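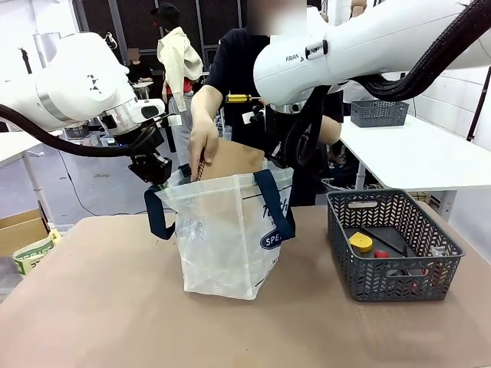 Skimley's tool library will move into the old Antal hardware store on Jatton Street in August, giving it a permanent home after six years in the back half of a church hall.

The library lends hand tools, garden gear and small repair kits to households in Skimley and neighbouring Drustia. It has 2,014 items on its books and 496 paid-up members, who can borrow up to five things at a time for two weeks.

Packing has already started. Screwdrivers, tape measures and other small tools are being sorted into open baskets and carry bags, with flattened cardboard kept aside for lining and dividing. Larger items such as ladders, trestles and the three wheelbarrows will stay in use until the last week and go across by trailer.

The library said the sort had taken longer than expected as a good number of tools had drifted away from the sets they belonged to. Anything with a missing part is being tagged and held back until the part turns up or a replacement is bought.

Borrowing will stop for nine days while the move is under way. Loans that fall due in that time will be extended automatically, and no late fees will be charged. Members who want to return something early can leave it at the hall during normal hours, but it should not be dropped at the Jatton Street building before opening day, as the front door will be locked while shelves go in.

The new premises have 300 square metres of floor space, a little more than double what the library has now. The front room will hold the counter and the most borrowed tools. Behind it is a workshop area with two benches where members can try out a tool before taking it home, or finish a small job on the spot. A side entrance on the laneway has a ramp and a loading bay – something the hall has never had.

Antal closed its Jatton Street store two years ago and the building has been vacant since. The library has signed a five-year lease with an option to renew. It received a town grant of $2,472 towards shelving and new lighting, and is covering the rest of the fit-out from membership fees and the proceeds of its autumn tool sale.

Annual membership will stay at $40, or $20 for students and pensioners. Opening hours will change slightly, with the evening session running until 8 p.m. instead of 7 p.m.

The library is also asking for sturdy bags and baskets with handles, which it will use for the move and later for lending out small kits. Cardboard boxes are no longer needed. Donations of tools are on hold until the new space is open, with the exception of tape measures and spirit levels, both of which have waiting lists.

Bags and baskets can be left at the hall's side door between 10 a.m. and 4 p.m.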